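# Setting up a pegboard so a robot can put your tools away

Tidying a pegboard sounds like the sort of chore you could hand over to a machine tomorrow, and I've had a lovely (and very slow) stretch of evenings finding out how much of it you can. If you have access to a two-armed robot and some patience, this is how I'd start.

**1. Keep the board simple.** Hang a handful of things you really use, with a bit of space where you can spare it. Scissors and pliers go handles up. Tape rolls go over pegs, and I'd save those for later, when you're feeling brave!

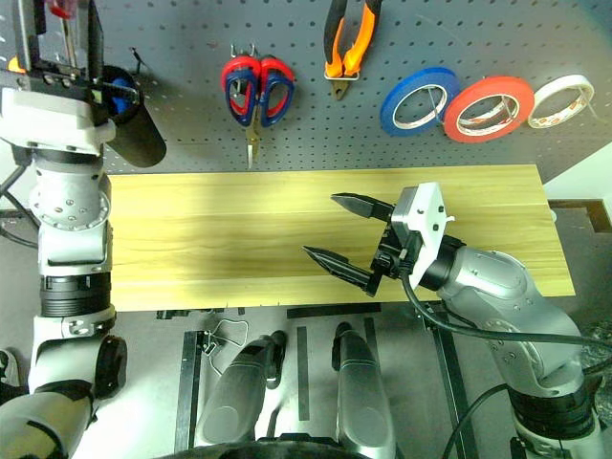
Austra Lepik wrote in to say that she'd skip the hooks altogether and give the robot a drawer, and that a machine which needs its tools hung just so hasn't taken over a chore, it has handed you a new one. Fair enough, Austra, though I'd answer that my own kids need the hooks labeled too.

**2. Start with a cup.** A wide opening forgives a lot. Dropping a screwdriver into a cup asks for far less precision than threading a scissor loop onto a thin metal hook, so let the easy job come first and stay with it until you're bored.

**3. Teach one tool at a time.** Guide the arms through the whole move, from picking up to letting go, and vary the starting spot a little each time. I recorded 81 runs for the screwdriver before I let myself touch anything else, and I'm glad I did.

**4. Give each arm a job.** Let one arm carry while the other stays open and well clear. I wasted a whole Saturday on fancy handovers between the two, and the plain way was quicker to teach.

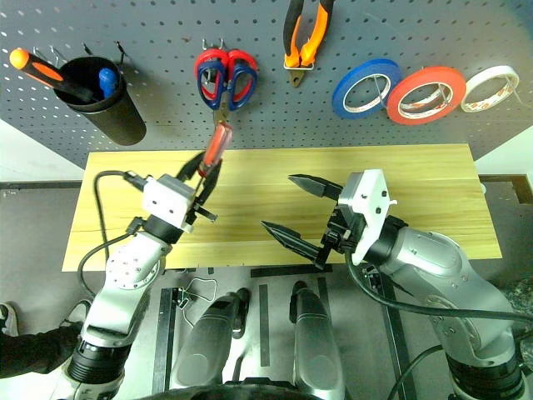 *Step 4: left gripper carrying the red-handled screwdriver, right gripper open.*

**5. Write down every miss.** Note the tool, the spot and what went wrong, even when it's the same miss as last time (it usually is). My log had 1,136 lines by June, and most of them were about hooks.

So, can it do the chore yet? The cup, mostly yes, if you stay nearby. The hooks, some days. For the tape I still get up and do it myself.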